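Istora Property Services
Walk-through Safety Checklist, Form 261
Site: Jekorach Building, shared workshop, offices and stores
Date of inspection: April 11, 2023
Ratings: OK / Fix / Fix now / Not checked

Items marked Fix should be closed before the next walk-through. Items marked Fix now go to the site office the same day. Comments carried over from the March visit are noted where they apply.

EXITS AND STAIRS

Main entrance doors open freely from inside - OK
Comment: Closer on the right-hand door was adjusted after the March visit. The door now latches without a push.

Rear exit clear on both sides - Fix now
Comment: Inside is clear. Outside, flattened cartons were stacked against the wall and had slid across part of the landing. Same comment in March. Cordero uses this door for deliveries and needs to agree on another place for cardboard. The landing is not storage at any time of day.

Exit signs lit - Fix
Comment: Sign over the stair door to the upper offices is dim on one side. Replace the lamp or the whole unit. The others are fine.

Stair treads and handrails - OK
Comment: Nosing strip on the bottom flight was glued back down and is holding. Handrail is tight.

Emergency lights, push-button test - Fix
Comment: Unit in the stores corridor went out before the end of the test. Battery is likely at the end of its life. Log the replacement on the tag.

FIRE

Extinguishers mounted, tagged and in date - OK
Comment: All needles in the green. The one by the paint cabinet had been put back with the label facing the wall. Turned around during the visit.

Extinguishers free of obstructions - Fix
Comment: Coat rack in front of the one outside Room 15. Move the rack, leave the extinguisher where it is.

Fire doors closed and not propped - Fix now
Comment: Wedge under the door between the workshop and the corridor. It was removed and handed in at the site office. If the door has to stay open for carts, ask for a hold-open device that lets go on alarm. A wedge is not an answer.

Sprinkler heads clear - OK
Comment: Top shelf in the stores was lowered as asked. Please keep it that way when the seasonal stock comes in.

Paint and solvent cabinet - OK
Comment: Doors self-close and latch. Rag can has its lid on. Inventory sheet inside the door is out of date by one delivery.

ELECTRICAL

Panels accessible, doors shut - OK
Comment: Floor tape in front of the main panel is worn off near the corner and should be redone when somebody has the roll out.

Panel schedule readable - Fix
Comment: Breaker 25 is still labeled "old heater." The heater is gone. Trace it and relabel.

Extension cords - Fix
Comment: One cord is doing permanent duty under the mat at the Dreveck desk. Needs a proper outlet or the desk moved. Mat to be lifted until then, as it hides any damage to the cord.

Power strips - OK
Comment: No strip plugged into another strip. Big improvement on the last round.

Outlets near sinks, test button - OK
Comment: Tripped and reset normally.

WORKSHOP

Guards in place on saws and grinders - Fix
Comment: Tool rest on the bench grinder has crept away from the wheel. Reset the gap and tighten. Tag the grinder out until it is done. Blade guard on the chop saw swings back as it should.

Eye protection at the entrance - OK
Comment: Rack is stocked. Several pairs are badly scratched and should be thrown out, or people will leave them and go in without.

Compressor - Fix
Comment: Drain valve was stiff. No sign that the tank has been drained lately, and the log sheet has no entries after March. Put the log back into use.

Ladders - OK
Comment: The stepladder with the bent spreader has been removed from site. Replacement has not arrived.

Floor - Fix
Comment: Sawdust around the bandsaw, worst along the wall side where the vacuum hose does not reach. A longer hose would settle it.

STORES AND AISLES

Aisles clear to full width - OK
Comment: Clear at the time of the visit. The pallet jack now has a marked bay and was parked in it.

Heavy items on lower shelves - Fix
Comment: Cases of tile are back at shoulder height in Bay 2. Bring them down.

Shelving anchored - OK

Shelf load signs posted - Not checked
Comment: Signs are at the printer. To be looked at next time.

FIRST AID

Kit complete and easy to find - Fix
Comment: Kit is in the right place. Adhesive bandages are low and the burn gel has expired. Reorder both.

Eyewash station - OK
Comment: Flow is even on both sides. Dust caps on. Weekly card filled in.

Emergency numbers posted - OK
Comment: Copy in the upper office was replaced with the current sheet.

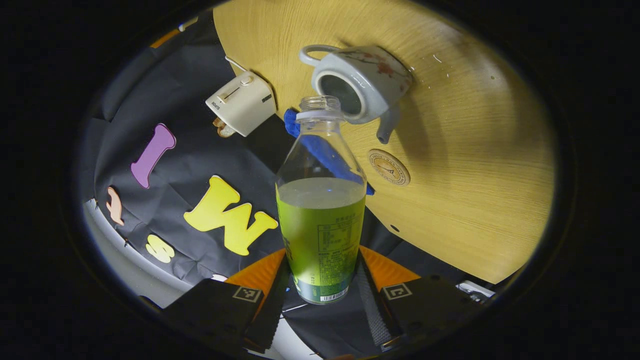 FOOD, DRINK AND UNMARKED LIQUIDS

Drinks kept capped when not in hand - Fix
Comment: An open bottle is easy to knock over, and a sugary drink on the floor stays slick after a quick wipe. Keep the cap with the bottle. Drinks without a cap stay in the break room.

No food or drink at the benches - Fix
Comment: Cups seen on the sanding bench. Use the shelf outside the workshop door.

Drink bottles not reused for cleaners or coolant - OK
Comment: None found. The rule stands for every tenant, including small amounts and short jobs. Blank chemical labels are in the top drawer at the site office.

Refrigerator and microwave - Fix
Comment: Refrigerator door seal is split at the lower corner. Microwave is clean.

Return completed action slips to the Istora site office. Fix now items need a signature from the tenant and from the site office before they are closed.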